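Olau Ends Mask Rule at Clinics, Keeps Sick-Leave Pay Through January

The city of Olau will drop its mask requirement at public clinics and senior centers at the start of next month, but workers who test positive for a respiratory virus will keep their right to paid time off through the end of January.

The city council approved the change by a vote of six to three after a meeting that ran past 10 p.m. The new rules replace an emergency order that had been renewed several times with only small edits.

Under the new rules, masks will be optional for visitors and staff in waiting rooms, hallways and offices at the city's clinics. They will still be required in rooms where patients are being treated for cancer, kidney disease or other conditions that weaken the immune system. Private hospitals and doctors' offices set their own policies and are not covered by the vote.

Elaine Godoy, the city's health director, told council members that the number of people admitted with respiratory illness had fallen enough to justify the step. She said her office would bring the mask rule back if admissions climbed above a level set out in the new ordinance.

"We have a number written down this time," Godoy said. "People can look it up, and they can see how close we are to it."

That number is 40 admissions in a seven-day period across the city's two hospitals. If it is reached, the mask rule returns the next morning without another vote and stays in place until admissions have been below the line for 15 days in a row.

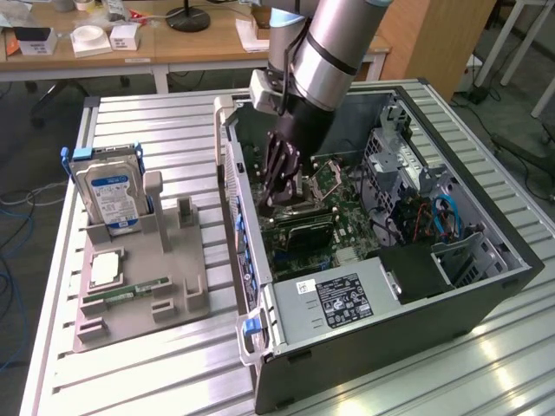 The paid leave section drew the longest debate. Employers with more than 200 workers must continue to offer up to five paid days to anyone who tests positive and is told by a doctor or nurse to stay home. Smaller employers may apply to the city for partial repayment of those wages.

Deolinda Aguiar, who manages the packing floor at Femus, a frozen food company on the east side, spoke in favor of the leave. She said the plant had fewer shift closures after the paid days were introduced, and that workers were quicker to report symptoms.

"Before that, people came in sick and hoped it would pass," Aguiar said. "Then you lose a whole line for a week."

Several owners of smaller businesses said the repayment process was too slow. One restaurant owner told the council she had waited 11 weeks for a check. Another said he had stopped applying after his second form was returned over a missing signature.

Godoy said the delays came from a paper system that the city is replacing. Claims will be filed online beginning next month, and the city has set a target of paying complete claims within 15 days. Paper forms will still be accepted at city hall for owners who prefer them.

Council members who voted against the ordinance gave different reasons. Two said the leave requirement should have ended along with the mask rule. The third said the mask rule was being lifted too early, before the busiest part of the winter, and asked for a delay until spring. That motion failed.

Testing sites will also change. The drive-through site at the Clokatico fairgrounds will close, and the tents and signs will be removed before the grounds are needed for the winter market. Free tests will be available at three places:

The Eshun Street clinic, open every day from 8 a.m. to 6 p.m.

The main library, where test kits can be picked up at the front desk during regular hours, with a limit of 3 kits per household each month.

The county health van, which will keep its current route through the north side and the river neighborhoods.

Home visits for residents who cannot travel will continue. Requests are taken by phone until 4 p.m. for a visit the following day, and callers should have the name of their regular doctor ready if they have one.

The ordinance leaves school rules alone. The school district said in a written statement that students with a fever must still stay home until it has been gone for a full day without medicine, and that masks remain optional in classrooms and on buses.

Senior centers will go back to serving lunch at shared tables, which had been spaced apart under the emergency order. The centers will keep one room set aside for people who want to eat at a distance from others. Card games and exercise classes will return to their earlier class sizes. 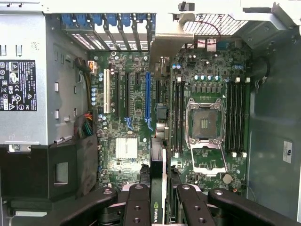
What Happens Next

The ordinance takes effect on the first of the month. The health office will post hospital admission figures on the city website each week, along with the number that would bring masks back.

The council will take up the paid leave section again in January, before it expires. Godoy is expected to present figures on how many workers used the leave and how much the city repaid to employers. A public comment period will be held at that meeting, and written comments can be left with the city clerk until noon on the day of the vote.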